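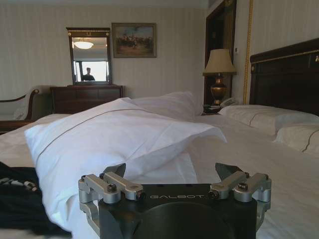

Finger play back again after retorque, left side only

Started by gaetano_cocco, 2022-10-15

gaetano_cocco
ok so same problem as in August. Parallel gripper, linkage each side, left finger has side play at the tip. Retorqued everything Monday, fine for two days, now it's back. Cloth work only, shirts and pillowcases off a bed, so no load to speak of. On a box you would never notice. On a single layer of cotton sheet the left tip lands first, drags the fabric, right tip closes on nothing.

What I did so far:
- power off, wiped the links down
- all the link screws out, cleaned, back in with the Kendomex driver
- rehomed, ran open/close 219 times with no fabric
- play gone. then 900 picks later it's back

Not touching the motor side unless somebody tells me to. Ideas?

panya_p
did you use threadlocker or put them in dry

gaetano_cocco
dry. Orport's guy said dry when we set the cell up

panya_p
well there you go. Dry steel screw in an aluminum link, open close open close all day. Drop of Flultar on each, the medium one not the strong one. Leave it overnight.

arsalan.abbasi
Disagree. Threadlocker hides it. If a screw walks out in 900 picks something is pushing it, and if you glue it down the wear just moves to the pin. Seen a left link go egg shaped that way, looked perfect from above. Pull the pin and look before you glue anything.

panya_p
sure, pull the pin. then put it back WITH threadlocker. nobody runs these dry, come on

arsalan.abbasi
We run them dry. Check every 2000 picks, paint mark across each head, takes one person 5 minutes.

gaetano_cocco
don't fight, I can do both. Paint marks is a good idea, will do tonight. Also the set screws at the inner ends of the bars, do you guys touch those? Mine face each other across the middle and I've never moved them
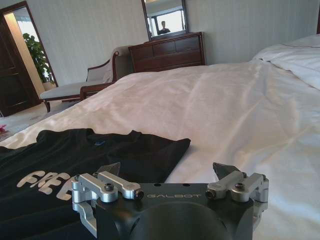 Grippers and Hands / Linkages, pins, screws

(moved from General, mod)

arsalan.abbasi
Don't touch the set screws first. Leave them for last. Pin, then link screws, then rehome, then look at the set screws only if the two sides still don't meet at center. And write down where they were before you turn them, a quarter turn is a lot.

panya_p
agree on that one at least

gaetano_cocco
Pulled the left pin. Not egg shaped but there's a shiny band on one side. Right pin is dull all the way around. So it IS getting pushed. Question is by what.

arsalan.abbasi
How low do you come down on the bed? Are you touching the matress with the tips before you close?

gaetano_cocco
yes a bit. We have to or we miss the sheet

arsalan.abbasi
And is the wrist square to the bed when you touch?

gaetano_cocco
thought so. will check with a level

panya_p
a level on a mattress lol

gaetano_cocco
on the wrist plate!! not the mattress 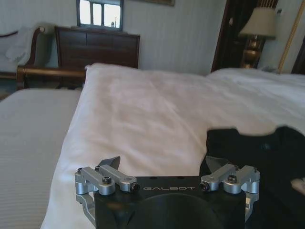

gaetano_cocco
Update, wrist was not square. Roll offset in the tool frame was wrong from when we swapped the tip pads to the Tanoli ones, I typed it in by hand and got the sign backwards. So every touch the left tip took the push sideways and the right one just sort of floated. Fixed the offset, new pin on the left, threadlocker on the left only so I can compare sides (sorry Arsalan, sorry Panya). For the paint marks I go straight across the hex heads on top of the links, all four of those can be seen looking down over the housing so checking is quick, no need to take anything off. Also changed the approach for pillows. They sit high and crumpled and if you use the flat sheet height you push way too deep. Separate touch height for pillow now.

panya_p
lol the sign. every time. glad you found it

arsalan.abbasi
Good find. I'd still take the threadlocker off at the next check, otherwise you're comparing a new pin with glue to an old pin without, doesn't tell you anything.

gaetano_cocco
fair. I'll put a new pin in the right too when it arrives, then do dry both sides first

panya_p
and when it walks out again you know what I'm going to say

gaetano_cocco
One more. After the offset change, arms out over the bed, do you guys redo the hand-eye calibration or just check it? Our lead wants a full redo every time a finger comes off, takes all morning. I'd rather put one shirt down flat, go to the end of the sleeve with the left, see if it's where the head camera thinks it is, and if it is, carry on. Did it that way today.

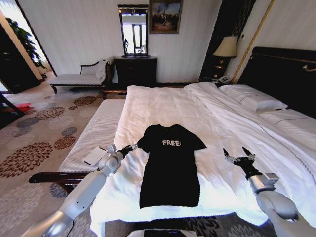

Shahzad Virk
Full redo if you changed the tool frame. Which you did. The sleeve check only tells you about that one spot on the bed, reach out further and the error grows, you won't see it until you're pinching air over at the pillow side. If you only swap a pin and don't touch the numbers then fine, spot check is enough. Also save the old tool frame file with a name you'll recognize, not final2.

arsalan.abbasi
What he said. I'd check both arms too, not only the left. People fix the bad side and forget the other one shares the same bed frame numbers.

panya_p
full redo seems like overkill for cloth. Fabric moves more than your error does. Three spots, near, far, and by the pillows, done by coffee

Shahzad Virk
Fabric moving is the reason you want the rest of it right. But three spots is better than one, ok.

gaetano_cocco
ok ok. Three spots tomorrow, full redo when the right pin comes in, so I only lose the one morning. Old file was in fact called final2, renamed it

panya_p
knew it

gaetano_cocco
does anyone have the part number for the pin btw, the label on my bag is rubbed off and Orport wants it before they ship

arsalan.abbasi
Measure it and send them the diameter and length, that's what I did. They matched it same day. Measure the dull one not the shiny one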